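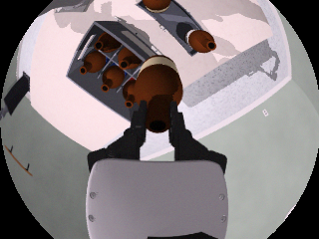 Team Sport Analysis, Unit 6: Kickout Strategy in Gaelic Football

Notes prepared by Lutfa Weerasinghe. Read before the February seminar.

14 shares | 3 comments

1. Scope

The kickout restarts play after a score or a wide. A team that wins most of its own kickouts controls where the next phase begins. This unit covers how kickouts are coded, how a press is set against them, and what the numbers can and cannot support.

The working data set is the Urkura file, compiled by Mihret Negash and Bethel Fikre from club matches. It holds 1,168 kickouts from 70 matches. Throw-ins and sideline balls are excluded.

2. Coding a kickout

Each kickout gets one row. Record the length, the side of the field, the time from the ball being placed to the kick, and the team in possession when play settles. A ball that breaks and is fought over is coded as contested, whichever side ends up with it. 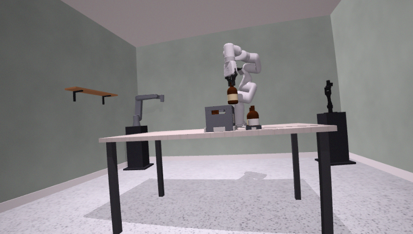
Length is the field that causes the most disagreement between coders. Use the point where the ball is first touched, even if it then travels on. A short kick that is fumbled forward is still short. Kicks that go straight over the sideline are coded as lost, with the length taken at the line.

3. Pressing the short kick

A full press commits the forwards to marking man for man inside the opposition half. It removes the easy pass to the corner back and invites a long kick toward midfield. The cost is space behind. If the long kick is won cleanly, the defending team is short of cover through the center.

A zonal press gives up the shortest pass but closes the second one. Teams using it tend to hold a line of three across the middle – the depth of that line matters more than its width.
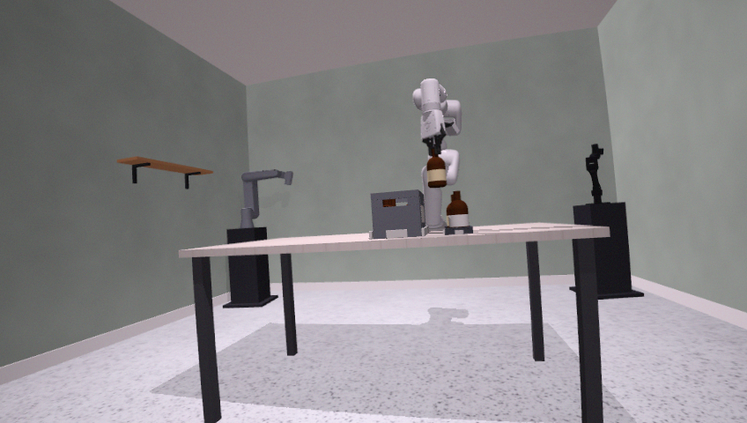
Brown bottle held above the tabletop, second bottle standing below.

Code the press at the moment of the kick. Players often start man for man and drop off as the goalkeeper begins the run-up. Starting positions alone will overstate how often a full press is used.

4. Reading the results

Retention rate is kickouts won divided by kickouts taken. Report it separately for short and long kicks. A combined rate mostly reflects how often a team chose to go short, and says little about its fielding.

Score and wind both affect the choice of kick. The file has a column for wind, but it was left blank in 135 rows. Drop those rows from any wind comparison. Do not fill them with the match average.

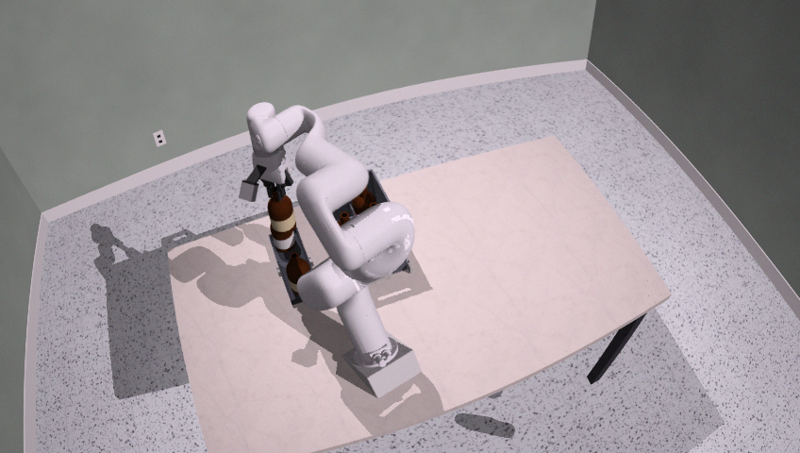 5. Seminar task

Work in pairs. Take one match from the Urkura file and code the first half without looking at the existing entries. Compare the two sets and list every row where the press code differs. Bring the list to the seminar. Sumeya Negash will lead the discussion of contested balls.

2 comments hidden | Share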